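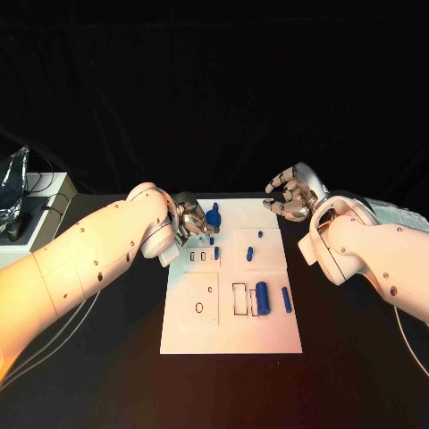
Bench and Activity Board Checklist, with Comments
Clesley Workshop, Room 8
Monthly round, May

Thank you for taking this one on! Please work from the door side of the room toward the back, mark each line OK, Fix or Ask, and write a comment even when things are fine. A plain OK is hard to read six months later when we're trying to remember what "fine" looked like. My own comments from this month are left in so you can see the sort of thing that helps.

Tabletop

1. Surface wiped and free of grit. OK
Comment: I went over it twice with the damp cloth and once with the dry one. Black shows every bit of dust, which I used to complain about and have come around to, as you can tell right away which corner got skipped.

2. Table steady when leaned on. OK
Comment: Lean on all four corners, please, and put a bit of weight into it. The back left one had a wobble over the winter and the folded card under the foot has been replaced with a proper pad from Bultier.

3. Edges free of chips or splinters. OK
Comment: Run the back of your hand along the underside too.

Board

4. Board lying flat, no rocking or bowing. OK
Comment: Press each corner in turn. If one lifts, take the board off and check for a crumb of something underneath before you write it up as warped. I have written up a perfectly good board as warped and felt very silly on Sunday when it was sitting flat again.

5. Corners and long edges clean. Fix
Comment: A small scuff on one long side of the spare, the one that lives in the Eletti cabinet. It's rough enough to catch a sleeve. Fine paper will take care of it, and please vacuum afterward, not sweep.

6. Board squared up, short end facing the front of the table. OK
Comment: We like it running lengthwise away from you. It can be a finger's width out without anyone minding.

Blue knob

7. Round base undamaged. OK
Comment: Look at the bottom as well as the rim.

8. Upright peg firm in the base, no lean or play. OK
Comment: Hold the base in one hand and give the peg a gentle wiggle with the other. Gentle! It's a short little peg and there isn't much to hold on to, so people tend to make up for that with force. No glue on this one, ever. If it moves, mark it Ask and leave it in the tray with a note.

9. Knob clean, not sticky. OK
Comment: Warm water and a drop of dish soap. The orange spray leaves a film and the next person will think the part is wearing out.

Cables and cloth

10. Cables along the tabletop free of kinks, nicks and pinch points. Ask
Comment: No damage that I could find, but I'd like a second opinion on how the bundle is gathered. I'd be happier with a soft tie every hand's width or so. The thin white one on the right deserves its own look, as it's easy to forget when you've just spent ten minutes on the bundle. Please don't pull any of them straight.

11. Black backdrop hanging securely and clear of the floor. OK
Comment: Clips checked one by one. Lint roller is on the hook by the sink, and the refills are under label 124.

Around the bench

12. Walkway clear on both sides. Fix, done
Comment: Two crates from the Chauhan delivery were parked here. Moved to bay 810, where they should have gone to begin with.

13. Power strip off the floor, switch easy to reach. OK

14. First aid box stocked. Fix
Comment: Low on the small bandages again. I've put in for another 15, plus a roll of tape.

Anything marked Fix goes on the whiteboard before you leave, and anything marked Ask goes in the folder. Put the clipboard back on its nail with the pencil tied on.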